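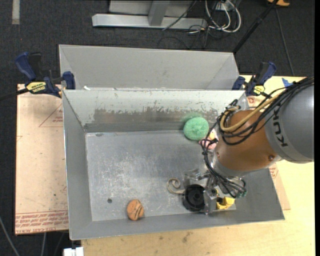

The most useful container in any shed, back room or loading area is a plain metal bin with an open top and nothing inside it to divide it up. I have held this view for a long time and I am going to set it out properly, as the shops seem determined to sell me something else. A good bin has a flat floor and walls that slope outward, so your hand can get down into the corners without skinning a knuckle. It should be allowed to wear. The back wall of this one has lost a wide, ragged band of its pale grey coating, and the floor is scratched white and cloudy in the middle and down the left, and it is still a bin. Something black and round like a spool is sitting in it, with a beige strap or strip curling off it, and a bright yellow thing near the corner, and you can see both of them at once from above. Try that with a stack of lidded tubs.

I came to this the slow way. For 8 years I helped run the lending shed at Gramside, where people borrow tools, tie-downs, garden gear and the odd trestle table. When I started, everything was kept in plastic drawers. There were 117 of them, each with a printed label, and I know the figure only from having to write it on the insurance form. The labels had been done by somebody with a lot of patience and a different idea from mine of what counts as a fastener. If you wanted a ratchet strap you had to decide first whether it was a strap, a tie-down or a trailer accessory. Most borrowers gave up and asked at the counter.

In January we cleared out the worst wall of drawers and put in metal bins that had come from a closed packing business. Lesia Moroz drove them over in her ute, in 3 trips. They were ugly. A couple had dents and all of them had lost paint. We set them down in pairs, one behind the other, and tipped the drawers into them by rough type: straps and cord, things with blades, things with plugs, leftovers.

The complaints began straight away, and some were fair. Small things do go to the bottom of a big bin. Screws, washers and drill bits should never go in one, and we kept a set of drawers for those. Long cords get tangled if you drop them in any old how. Straps are the worst for it. A strap that has been rolled and put away without a tie will loosen and go wandering over the floor of the bin, and the next person picks it up by the wrong end. We put a jar of rubber bands on the shelf and some people use it.

The other complaint was that it looked untidy, and this is where I part ways with a good many people I otherwise like. Vitalii Sirko, who was on the counter with me for most of that time, thought the drawers gave borrowers confidence. He said a row of labels tells people the place is looked after. I understand that. But a label tells you what was meant to be in the drawer on the day it was stuck there. An open bin shows you what is in it now. If the good strap is out on loan, you find that out by looking down, before you have promised it to somebody.

There is also the matter of putting things back. All storage is judged on how easily people find things, and hardly ever on how easily they return them. At the end of a Gramside afternoon you would have 7 people wanting to leave at the same moment, arms full, kids in the car. With drawers, they piled the lot on the counter and we sorted it after closing. With bins, most of them dropped things in the right place on the way past. Some got it wrong, and a wrong thing in an open bin is noticed within the week. A wrong thing in drawer 90-something can stay there until the shed burns down.

I would extend this to wear as well. New bins are for sale with a glossy finish in several colours, and I have nothing against them, but people are careful with a glossy bin. They lower things in. They wipe it. They stop putting the muddy star pickets in it and lean them against the wall beside it, where they fall over. Once the coating has gone and the scuffs run into each other, people relax and use the bin for what it was bought for. The only thing I check for is rust along the seams and any edge that has turned up sharp. A file takes care of the second one. For the first, keep the thing off a wet slab - two lengths of timber underneath will do.

Vitalii has since set up his own garage with clear tubs, all with clip lids, and he is happy with them. He told me last month he had bought a second tape measure after failing to find the first. I took him one of our spare bins the next time I was over his way, and it is in the garage, holding up some of the tubs.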